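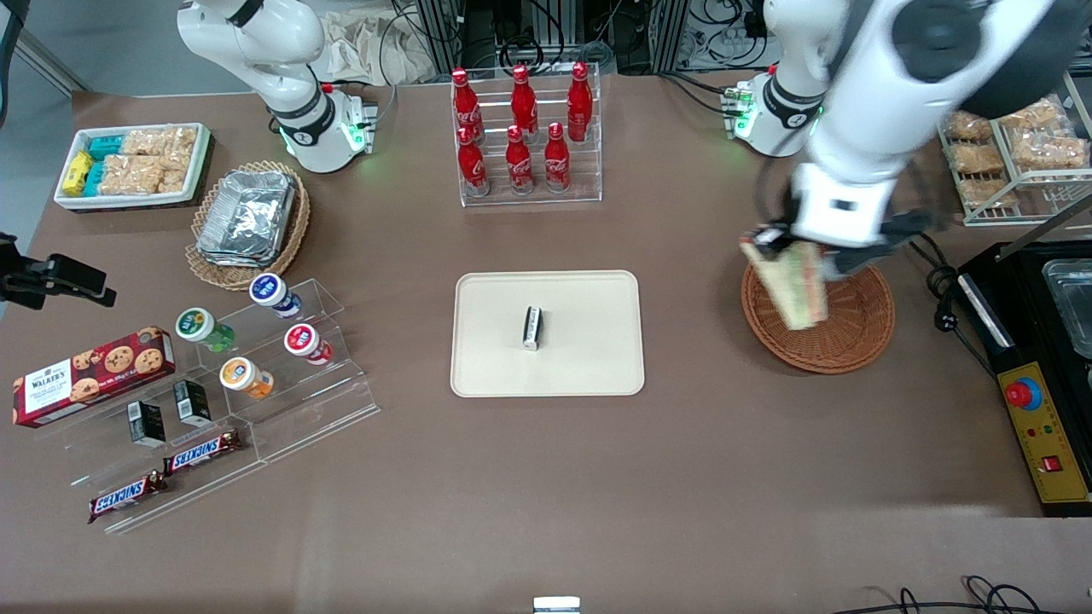

Lunch table post, finally. I said I'd write this up in December and then didn't, so quick one before I have to go pick up the car.

The background for anyone new: we do a grab-your-own lunch at work. Used to be a shelf and a fridge and a lot of arguing. Then Sieglinde Lammers from the second floor got fed up with people digging through one big bin for a sandwich and said fine, lay it out like a shop. So now it's laid out like a shop. More or less.

What I've learned, no particular order.

Sandwiches in a round wicker basket. Wrapped, obviously. I fought this one, I wanted a flat tray so you could read everything, but people like reaching into a basket. They just do. The ones with the green filling go first every single time and I've stopped trying to work out why. Vaughan thinks it's the color. Pale bread, bit of green showing, looks like lunch.

Foil containers get their own basket, the oval one. Stack them. Don't go too high or the lids get crushed and then somebody has sauce on their sleeve and I get an email.

Snack tray, the white rectangular one. Bars at one end, crispy rice treats in the rest. I used to mix it all up so it looked generous. Bad idea. People stood there stirring. Now it's yellow wrapper, teal wrappers, then the clear packs of rice stuff and you can see it all in a second. The rice treats come from Farkeck, a little place out past the ring road, and I buy them 11 bags at a time because that's what fits in the trunk.

Cokes. Okay so the clear rack was my one big purchase and I'm still pleased with it. Two tiers, bottles lined up with the labels out, looks so much better then a cardboard case with a hole ripped in it. It does show fingerprints. I wipe it down at around 2 and by the end of the day it needs it again.

The stepped stand, also clear. Little round jars live on there, white lids, colored labels, green and blue and red and orange. Spread them out a bit! If they're all shoved together nobody picks one up, I don't know what that is. Walkers cookies at the end in the red box. Some weeks the box is gone before the sandwiches are, no comment.

The beige tray in the middle I keep mostly clear. It's the bit where you put your lunch together before you carry it off. Rounded corners, raised rim, so things don't roll onto the floor. Vaughan Brunton wanted it gone to make space for fruit and we went back and forth for a week. Tray stayed. Fruit is going on the windowsill, when I get a bowl. There's a nice one at Forano but not at that price, sorry.

Things still bugging me:

Napkins. Where. They've lived in three places now and they're wrong in all of them.

The bare tabletop. It's a brownish gray and everything on it looks slightly tired. Sieglinde has a runner from Jara she says I can borrow, striped, could be great, could be awful. Trying it Monday.

Labels for the foil containers, becuase right now you have to ask me what's in them and I'm not always there.

Ok, car. If you have a napkin idea put it in the comments, I'm reading all of them this time.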